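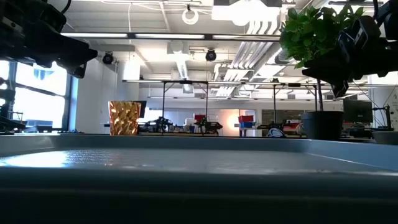
Letters to Heradville

My grandmother wrote to her sister in Heradville every month for most of her life, and last June my aunt handed me the whole shoebox, 108 letters, and told me to take my time. So I have been! I read one with my coffee in the morning (two if it's raining), and I'm slowly getting used to her handwriting, which leans so hard to the right it looks like it's walking into the wind.

Mostly she writes about weather and hems and what eggs cost. 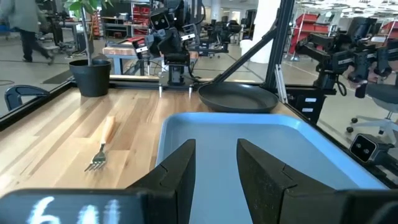 Araceli Varela wrote to me after my last post to say that I should copy them all out before the ink fades any further, and that pencil goes even faster. She's right, and I've started, but I get distracted by the envelopes.

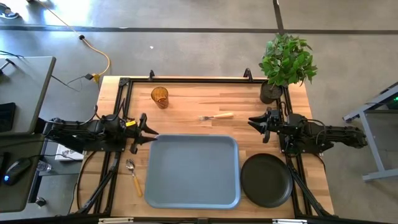
The stamps alone could keep me busy all winter, and then there are the little notes she squeezed onto the back flaps once she'd already sealed them. "Tell Mother the coat fit." I've got 30 typed up so far, and I'll post a few next time.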